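Filed under: Robotics > Data cards > House rules
Print this page | E-mail to a colleague
14 shares | 3 comments

# Vindlow Tabletop Set: data card and recording rules

Maintained by Vasylyna Tymoshchuk and Fulgencio Xolalpa, Fernport
Last edited 12 Feb 2019

Welcome! Vindlow is a set of 774 short pick-and-place recordings made with a wrist camera, and we're really pleased with how it has grown. This card covers what is in it and the rules we ask every operator to keep to. Please read it before you add anything (even if you worked on Sola, where the rules were looser).

## What's inside

- 774 recordings, 185 of them held back for testing
- one folder per task, with a plain text note from the operator
- the Wiriya checking script, which you run before uploading

## Table rules

1. Mark the table into quadrants with blue masking tape. Lay it by hand, press it flat, and don't fuss over a ruler. A slightly wonky line is fine as long as it stays put for the whole session.
2. Name the quadrants as the wrist camera sees them at the start pose: upper left, upper right, lower left, lower right.
3. The target object starts wholly inside one quadrant, clear of the tape.
4. Racks and other bulky items may cross a line. Write down which one.
5. Wipe the table between tasks, but don't throw away a recording over a crumb. We love a bit of real life in the data!
6. Replace worn tape between sessions, never during one.

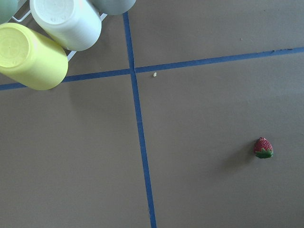
Start view, toy strawberry task. Target in lower right, cup rack in upper left.

## Arm rules

- Keep hands off the table while the arm has power.
- One person holds the stop button and does nothing else.
- After 20 recordings, swap operators. Tired people make jerky data, and we can spot it a mile off.
- If the arm touches the rack by mistake, keep the recording and tag it `contact`. Those clips are gold for anyone working on safe recovery.

## Known gaps

Lighting is uneven between sessions, and soft toys are thin on the ground. A second round is planned for May, with more fabric items. Suggestions very welcome, send them to Fulgencio.

Print this page | E-mail to a colleague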